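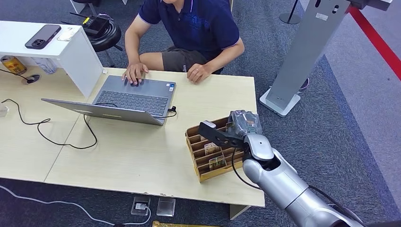 Laptop on the desk, black cable plugged in one side, thin black cable the other.

Workshop notebook, May
Glue trials, hide glue against liquid bone glue

Started 08:40. Room at 19 degrees, humidity 52 per cent on the wall dial, which reads high by three or four points against the salt test done in winter. Not corrected in the figures below.

Purpose: decide which glue goes on the Rosenthal chairs. Six dining chairs, beech, all loose at the back rails, two with a split seat rail as well. The old joints are hide glue throughout and should stay reversible. Keisha Esposito wants the liquid glue for the open time. I would sooner have the hot glue for the grab, but my last figures for either were on oak and not much use.

Test pieces cut from one beech board, planed same morning. Lap joints, 25 mm wide, 20 mm overlap, so 500 square mm of glue face. Grain parallel. Faces left from the plane, no scraping or toothing. Ends marked H for hot, L for liquid, and a serial in pencil.

Hot glue: Torngate pearl, soaked overnight one part to 1.8 parts water by weight, pot at 60 degrees. Skin lifted off twice. Ran off the brush in a continuous thread, no lumps. Second heating of this batch. Anything past a third heating is to be thrown out; the pot label now says so.

Liquid glue: Gernulo, bottle opened in February, kept in the cold cupboard. Stood in warm water for ten minutes before use. Smell normal. Cotton test on a scrap gave legs at two minutes, so accepted as sound. The date on the bottle is unreadable where glue has run over it. Put a fresh label on next time, under tape.

Clamping: one F-clamp per joint, softwood pads, wax paper under the pads. Tightened by hand to first squeeze-out and then a quarter turn. This is the weak part of the method. No two people turn the same quarter, so I did all of them myself.

Hot glue pieces assembled within 40 seconds of brushing. Two of them (H4 and H7) went over that because the pads slipped, and the squeeze-out on both was already stringy. Kept in, marked with a cross. Liquid pieces had no such trouble. L pieces could still be slid at four minutes, which is Keisha's point about the chairs: there are eight joints to bring home together on each back, and the stretchers do not go in last.

All clamps off after 24 hours. Pieces then left on the rack for a further five days before breaking.

Breaking

Lever rig as before, spring balance on the long arm, slow pull, peak read off the drag pointer. Figures are newtons at the balance and not at the joint, so they compare with each other and with nothing else. Zero checked before each set. The pointer sticks slightly below 100 but is free above that.

Hot glue, mean of the sound pieces: 563
Liquid glue, mean of all pieces: 470
H4 and H7: both well under the liquid mean. H7 let go cleanly at the glue line with a glassy face on one side, a plain case of chilled glue.

Wood failure: most of the H pieces took fibres with them over more than half the face. L pieces were mixed. L2 and L5 broke almost wholly in the glue. Nothing in the notes to separate those two from the rest. Same board, same bottle, next to each other on the rack.

Comment on the figures. The gap is real but not large, and a chilled hot joint is worse than any ordinary liquid one. On a chair back with eight joints, one person and no heating of the parts, I would expect at least one chilled joint per chair. Warming the parts changes that. Tried it on three spare pieces with the heat gun on low, faces just warm to the lip, and assembly time went out to something near 70 seconds before stringing. Too few to average. All three broke in the wood.

Urea was raised. At five per cent of dry glue weight it should give a couple of minutes more, with some loss of strength and a poorer showing in damp. Not tested. There is a part tub on the top shelf, caked.

Old glue removal

One seat rail taken down to see what is under there. Warm water and a stiff brush shifted most of it in 15 minutes. A harder brown layer remained in the bottom of both mortises. It softened very slowly, and a fingernail would not mark it at half an hour. Might be an earlier repair with something else. Vinegar on a swab made it go white at the edge — suggests PVA, so at least one chair has been visited before. Check the other five before quoting a finish date.

Tenons are undersize by up to 0.6 mm. Neither glue will fill that. Shavings of beech glued to the cheeks and pared back, as on the Wimex stools. Allow one evening per chair for this alone.

Stock

Pearl glue: 2,000 g in the sealed tin, plus the open bag.
Wax paper: nearly out.
Softwood pads: 27 good, the rest too crushed to sit flat. Planed off four, scrapped the others.
F-clamps: the one with the green handle creeps under load. Taken off the rack.

Decision so far

Seat rails in hot glue, parts warmed, two people. Backs in liquid glue unless the urea trial says otherwise. Keisha to mix urea batches at three and five per cent from a new tub. I will cut another set of laps from the same board, which has length enough for one more run if the knot end is left out.

Still open: creep. None of the above says anything about a joint under steady load in a warm room. Hang two L pieces with a weight from the pipe bracket, mark the overlap with a knife line, read weekly.

Pot off 17:20, brushes in cold water.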